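The Year I Tried to Have Fewer Tabs Open

Sunday, December 19, 2021

Every December I write down what I promised myself the previous December and then look at it for a while. This year's list had one item on it, which I thought was mature of me. It said: read the things you save.

Some background. I save articles the way my grandmother saved margarine tubs. I see a headline like "What the Dutch Know About Gravel" and think, yes, a future version of me will want that, a calmer version, with a lamp. Then I bookmark it and go look at shoes. In January I finally opened the folder and found a little over 400 articles in it. A good many of the links were dead. One was a recipe for soup that I had saved three separate times, in three separate winters, and have still not made.

So I made a rule. Six articles a week, oldest first, no skipping. If I couldn't face reading it, I had to delete it and say the title out loud in the kitchen while I did. I recommend this to anyone who lives alone and would like to keep it that way.

The first month went well because the oldest ones were short. People used to write short things! There was a whole page from 2013 on how to fold a fitted sheet, and I read it twice, and I now fold a fitted sheet into a slightly smaller mess than before. February was all long pieces about sleep, which I read in bed at one in the morning. By March I had started cheating. I counted the captions of a slideshow about lighthouses as an article. I counted a restaurant menu.

Then I bought software. I'm not proud of it. There is an app called Atent that takes everything you've saved and tells you how long each piece will take to read, and it costs less than lunch, and I thought having a number would help. What it told me was that I had 40 hours of reading ahead of me. That is a work week. I closed the laptop and went out and cleaned the car.

It also wanted to send me a reminder every evening at eight, with a little chime. I let it do this for most of June. I can now hear that chime coming from other people's phones on the bus, and my shoulders go up.

What helped in the end was paper, which is embarrassing for someone who once gave a long speech at a dinner about not owning a printer. The copy shop on Canduvley Street prints by the page, and I started taking a batch over on Saturdays and reading them at the Jover next door, where the coffee is bad but the chairs have arms. You can't open a new tab on a stapled sheet of paper. I tried, once, out of habit. I tapped it.

The table situation at home remains unsolved, by the way. I've been meaning to clear the big one and make it a reading table since about the time I moved in.

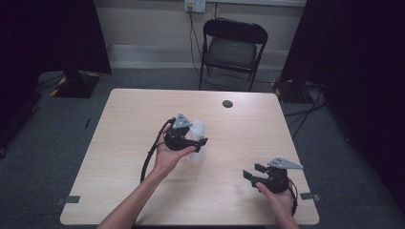 Two hands, two grippers, zero reading.

I got to the end of the 2016 articles in October. I want to report that I'm wiser, and I do know a fair amount about eels now. I know why the old Mahrous ferry had two names painted on it, one per side, and I've told the story often enough that people have begun finishing it for me. Mostly, though, I've learned that past me had a very high opinion of future me. She thought I'd be learning Portuguese. She thought I'd regrout.

The folder, as of this morning, is bigger than it was in January. I added things faster than I read them, and I added several of them while I was supposed to be reading. Four were about how to focus.

Next year's list has one item on it too. I'm making the soup.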